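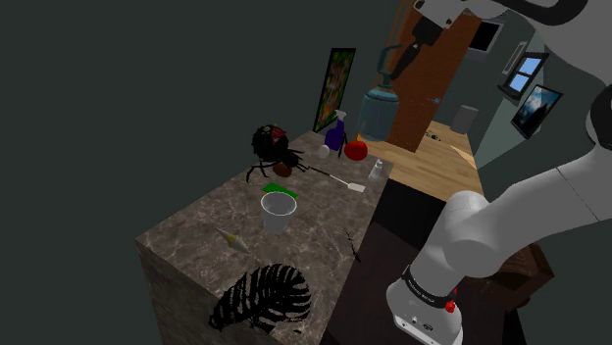 지역 오디오 방송의 편성은 누가 결정하는가

팟캐스트 제작 지원 사업이 확대되면서 심사 기준을 둘러싼 논의도 잦아지고 있다. 드렐턴(Dreltton) 지원 사업의 올해 신청작은 342편이었으며, 그중 27편이 선정되었다. 선정작 대부분은 회당 80분을 넘지 않는 대담 형식이었다. 본지는 이러한 편중이 심사표의 구조에서 비롯되었다고 판단한다. 현행 심사표는 발행 주기의 규칙성에 가장 높은 점수를 부여하고 있으며, 취재와 편집에 긴 시간이 드는 기획물은 이 항목에서 불리할 수밖에 없다.
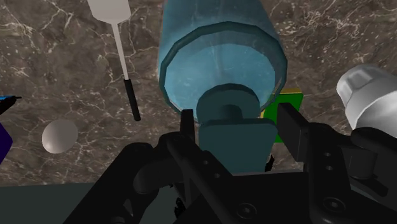 일베르크 오디오평론 편집위원

청취자 수를 기준으로 삼자는 주장에도 동의하기 어렵다. 드램우드(Dramwood)의 구술사 연재는 회당 청취자가 약 200명에 머물렀으나, 지역 도서관의 수업 자료로 꾸준히 활용되고 있다. 재생 횟수만으로는 이러한 쓰임을 파악할 수 없다.

지원 기관은 정기물과 기획물의 심사를 분리하고, 기획물에는 완성 시점에 대한 재량을 인정하여야 한다. 탈락 사유의 공개 역시 더 미룰 사안이 아니다. 다음 공모 요강은 6월에 확정될 예정이며, 의견 접수는 그 전까지 계속된다.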